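Reading time: 5 minutes

Where do the wrappers go? Clearing a table and sorting what is left

by Raquel Calado

After a busy day, a table collects many small things. Somebody opens a snack, somebody takes a tablet for a headache, somebody brings a bag from the store. In the evening the table is big but there is no place for your plate!

Clearing a table is really a sorting job. You look at each thing and you ask: what is it made of, and is there still something inside?

Let us begin with a thing that only grown-ups should handle: the blister pack. A blister pack is a flat card with little bubbles on it. Each bubble is called a cavity, and each cavity holds one tablet. To take the tablet out, an adult pushes the bubble with a thumb, and the tablet breaks through the thin foil on the other side. The bubble stays behind, often a bit crushed. 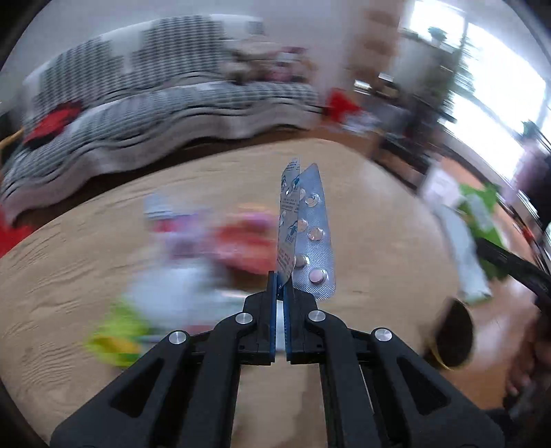
A blister pack over a wooden table. One cavity at the top looks crumpled and empty, and a round pale pink tablet is in a cavity at the bottom.

Why do we not keep all tablets together in a jar, like candy? The pack keeps each tablet clean and dry until the day it is needed. It also has small printing on the back, which can say the name of the medicine and the date when it becomes too old. If you cut the pack in pieces, you can lose this information.

Important rule: if you find a blister pack on a table, do not open it and do not taste anything from it, even when it is pink and looks like candy. Call an adult. The adult puts it back in a high or locked place. Old tablets do not go in the toilet, because water carries them to rivers. Many pharmacies take them back.

Can an empty blister pack be recycled? This is difficult. The bubbles are usually plastic and the back is usually metal foil, and the two are glued together very well. Most home recycling bins can not take it. Some towns have a special box for it.

Now we come to the easier thing – the plastic bag.
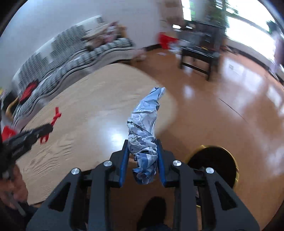 A crumpled plastic bag in white and blue. Behind it are the big light table and a sofa with a black-and-white pattern.

A plastic bag or wrapper is very thin, so it weighs almost nothing. When you squeeze it, it makes many folds, and when you let go it slowly opens again. You can hear it, too! The crackling sound comes from the folds jumping from one shape to another.

Thin plastic makes trouble in sorting machines, as it wraps around the turning wheels. For this reason many towns ask you not to put it with bottles and boxes. Ask at home what the rule is in your town.

Try it: the bag test

You need one clean, empty wrapper and a clock.

Squeeze the wrapper into a ball as small as you can. Put it on the table and wait 12 seconds. Did it grow? Now fold a second wrapper flat, press the air out, and tie it in a knot. Wait again. Which one takes less place in the bin?

My neighbor Maksym Nazarenko, who is 43, did this test with his children in January. Their knots stayed small and the balls opened like flowers. They used the knots afterwards for a game of table soccer – I was the goalkeeper, and I lost by 5 goals.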